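We use cookies to remember your preferences. By staying on this site you agree to our cookie policy. OK / Read more

Two tubs on the bench: how I finally sorted the odds and ends

Oct 21, 2020

I've been promising a post about the tub system for ages, so righto, let's get into it. Our laundry bench used to be where every bottle, tin and canister in the house went to live. Spray cans next to the pancake mix, drink bottles with no lids, a moisture-absorber thing from the caravan that I'm fairly sure was older than the caravan. You get the idea!

What fixed it was colour. I bought a couple of plain plastic tubs in different colours and gave each one a single job. At our place yellow means it stays in the house and red means it's leaving (op shop, neighbour, shed, whatever). No labels, no chalk pens, no laminator. My kids were five and nine when we started and they had it sorted in an afternoon.

A few things I've learned along the way:

Push the tubs right up against each other. If there's a gap, something will roll into it, and it'll be the thing you were looking for.

Stand cylinders up. Bottles, canisters, tins, anything round. If you lay them down they take up the whole floor of the tub and roll about every time you bump the bench. Upright, you can grab one by the middle and lift it straight out without disturbing its mates. 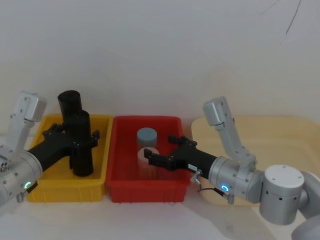

Tall ones and short ones are a separate headache. I like the tall things near a wall of the tub where they've got something to lean on, and I try to keep the squat ones where I can still see their tops. Once a short tin disappears behind a tall bottle you'll buy another one, trust me. I had three lots of bicarb at one stage.

Go for tubs with ribbed sides if you can find them, the smooth cheap ones bow out when they're full. And a flared rim is lovely to carry by, especially with wet hands. Mine came from Prondstead, but the ones at Dravis looked much the same.

Give the tubs a wipe with warm soapy water when you empty them, and dry them properly before anything goes back in. Metal tins leave rust rings on damp plastic and they are a pain to shift (bicarb paste and an old toothbrush, if you've already got one).

My friend Érica Vasconcelos does it differently. She has 14 tubs, a colour for each room, and swears by it. I'd lose my mind, but her pantry is gorgeous so what would I know?

I empty the leaving tub as soon as it's full and try not to peek. The staying tub gets a proper going-over in December, before the rellies arrive and want to know where the good thermos is.

Next time I'll have a go at the cupboard under the sink. Wish me luck, there's a smell.

Contact | Privacy | © 2020 Virnar Home Notes | Back to top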